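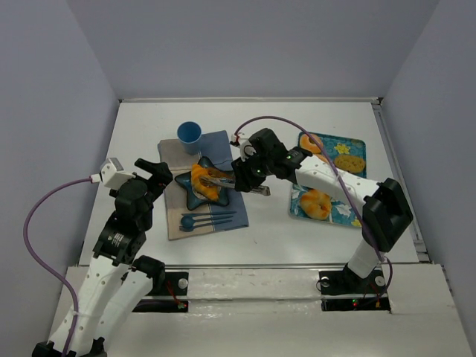

How to Clean and Re-Season a Thrift Store Cast Iron Skillet

Posted Sunday, May 14, 2023

I have been bringing home rusty skillets for longer than my kitchen shelves would like, and the question I get most from friends is whether a pan that looks that bad can be saved. Almost always, yes! My favorite one came out of a box lot at the flea market in Landach, and it was so orange I nearly left it behind. I make cornbread in it every week now.

Before you start, look the pan over for cracks. Hold it up by the handle and tap the side with a wooden spoon. A sound pan rings a little, and a cracked one gives you a dull thud. Set it on a flat counter too and see if it rocks. A bit of wobble is fine on a gas stove, but on a glass top it will drive you up the wall.

What you'll need

Steel wool or a stiff scrubbing pad
Dish soap
Old towels you don't care about
Vegetable oil or plain shortening
Aluminum foil
An oven that goes up to 450 degrees

Step 1. Scrub off the rust

Put the pan in the sink with warm water and a good squirt of soap and go at it with the steel wool. Yes, soap. You're taking the old surface down anyway, so there's nothing to protect. Do the inside first, then the outside, then the handle (everybody forgets the underside of the handle). I usually need 15 minutes for a small pan, longer if it spent a few winters in a garage. Keep going until you see even, dull gray metal and the rinse water runs fairly clear.

Step 2. Dry it right away

Towel it off, then set it over low heat until every trace of water is gone. Bare iron can start to rust again while you're answering the phone, and I have lost a whole afternoon's work that way.

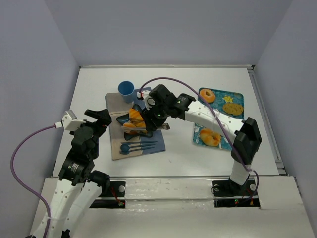 Step 3. Oil it, then wipe the oil off

Rub a spoonful of oil over the warm pan, inside and out, handle and all. Now take a clean towel and wipe it as if you'd put the oil on by mistake. You want the thinnest coat you can manage. Too much oil dries into sticky little puddles, and then you're back to scrubbing.

Step 4. Bake it

Lay foil on the bottom rack, put the pan upside down on the rack above it, and bake at 450 for an hour. Open a window, especially if you're doing this in July. Turn the oven off and let the pan cool in there with the door shut.

Step 5. Do it again

One coat will get you cooking, but I like three or four. The color goes from brownish to a nice deep black as you build it up, and the first few things you fry (bacon, potatoes, anything with plenty of fat) will help it along. Save the tomato sauce for later in the summer.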